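Gusisthorpe College of Commerce
Vehicle Retail Practice, Unit 4: Part-Exchange Appraisal
Course handout prepared by Josiane Sabatier

4.1 Purpose of the appraisal

A part-exchange appraisal sets the price a dealership is willing to allow for a customer's present vehicle against the purchase of another. Students should keep two figures separate throughout this unit. The trade value is what the vehicle would bring if sold on to another dealer. The allowance is what the customer is offered, and it may be higher or lower than the trade value depending on the margin in the vehicle being sold.

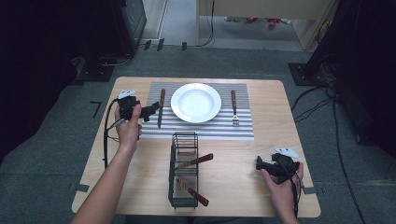 The difference between the two is called the over-allowance when it favors the customer. It must be entered on the deal sheet as a cost of the sale. Recording it as part of the stock value is a common error in the May assessment and loses marks each year.

4.2 Worked case

A customer offers a Skustora hatchback in part exchange for a Chauvin sedan. The appraiser sets the trade value, before repairs, at $4,500. Two tires and a windshield must be replaced, at a combined cost of $529. The adjusted trade value is therefore $3,971. The sales manager agrees to an over-allowance of $700 to close the sale, giving the customer an allowance of $4,671.

The vehicle enters stock at $3,971. Repair costs are added when the work is invoiced, and the $700 is charged against the gross profit on the Chauvin.

4.3 Order of inspection

1. Confirm the identification number against the title and the registration.
2. Ask whether any loan is outstanding and obtain the payoff amount in writing.
3. Inspect the body in daylight, noting uneven panel gaps and any change in paint texture. 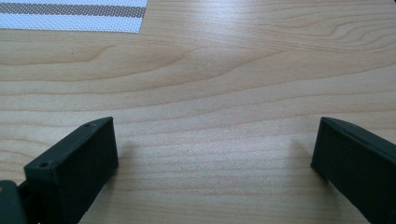
4. Start the engine from cold, then complete the road test on the standard route.

4.4 Preparation for the seminar

Read the Enura price guide notes before class and bring one completed deal sheet. Sheets are to be handed to Yoon-hee Woo by 12th January. Late work will be marked only where an extension has been granted in advance.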